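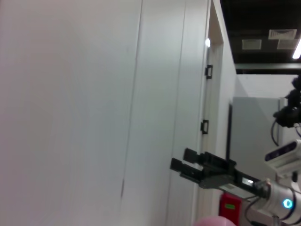

Scuffs on white walls, and the door that wouldn't stop squeaking

I have white walls, white door frames and two kids with backpacks, so you can guess what I spend my weekends wiping. I didn't pick the white. It came with the place, a converted workshop space we rent for our little sewing and repair studio, and for the first year I was terrified to touch any of it in case I made it worse. Well, I did make it worse a couple of times, and now I know which bits of advice to follow and which to skip. So this page is all about walls, seams, door frames and hinges. If you came for the zipper tips, they're on the other page!

Start with a dry cloth

I know it sounds too simple, but do it first. An old T-shirt, cut up, is the best thing I own for this. Half of what looks like a scuff is just dust that has stuck to a bit of skin oil, and if you go in with water right away you get a gray smear that's bigger than what you started with (ask me how I know). Wipe from the top down, shake the cloth outside, then look again from the side with the light on. Looking from the side shows you things you'd never spot straight on.

Then the eraser

Not the magic sponge yet, just a plain white school eraser. Rub lightly in one direction and brush off the crumbs. It takes off most black shoe marks and that long streak you get when somebody carries a box past the wall without looking. Don't use a pink one. I left a lovely pink stripe by the light switch and it took me longer to get that off than the original mark.

Then a drop of dish soap

Warm water in a bowl, one drop of soap, and wring the cloth out until it's barely damp. Wipe, rinse the cloth, wipe again with clean water, dry. That last part matters more than you'd think, as soap left on a white wall grabs dust like crazy and you'll have a patch by the end of the month.

The melamine sponge is my last resort. It works, but it's a very fine sandpaper when you get down to it, and on a smooth painted panel it leaves a dull spot that shines differently from the rest. If you do use one, try it somewhere low down and out of sight, and hardly press at all.

Seams between panels

If your walls are panels, you've got seams, and seams collect everything. Mine get the worst of it down low, where shoes and vacuum cleaners and box corners go by. A cloth just rides over the gap and leaves the dirt sitting in it, so I use a soft old toothbrush, dry, going up and down along the line and never across. After that, a cotton swab dipped in the soapy water and squeezed out. Please don't spray cleaner straight at a seam! The liquid runs in behind and you have no way of drying it out. I spray the cloth, never the wall.

A friend of ours, Ctibor Vaněk, hangs doors for a living and he looked at my toothbrush and laughed, but then he asked if he could borrow it for a window track, so I'm counting that as approval.

Where the frame meets the wall

This edge gets grubby from hands. I wrap the cloth around a butter knife (the dull kind, with a rounded end) and run it down the corner slowly. If you find flaking paint, stop and leave it alone until you're ready to touch it up properly, or you'll peel off a strip as long as your arm.

Black hinges on a white frame

I love how black hinges look against white, but they show every speck, and any oil that drips from them will run straight down that nice clean frame. What I do:

Dust them first with a dry paintbrush, the small kind that comes with kids' watercolors.

Tape a folded paper towel to the frame under the hinge before you oil anything. Painter's tape, and take it off the same day.

Put one small drop of oil at the top of the pin, open and close the door a bunch of times, and wipe up whatever creeps out. One drop! I used to squirt, and I was cleaning brown trails for weeks.

Skip metal polish on anything with a black finish. It can take the color right off at the edges. A damp cloth and then a dry one is plenty.

While you're there, try each screw with a hand screwdriver. If one just spins and never grabs, take it out, push a wooden toothpick or two with a dab of wood glue into the hole, snap them off flush, let it dry overnight and put the screw back. Do one screw at a time so the door stays up.

Touching up paint

Some marks are dents or scratches, and no amount of wiping will help. White isn't just white, either. I've got one wall that looks pinkish at one end and cool gray at the other depending on the lamp, so I test my touch-up paint on a scrap of card, let it dry, and hold it against the spot with the lights on and again in daylight. Use a tiny brush, fill only the scratch, and feather it out with an almost dry brush. Big blobs show forever.

My touch-up kit lives in a shoebox by the door: eraser, toothbrush, T-shirt squares, swabs, painter's tape, oil, toothpicks and a jam jar of the wall paint with the date written on the lid. Store the jar upside down if the lid seals well, and test that over the sink first.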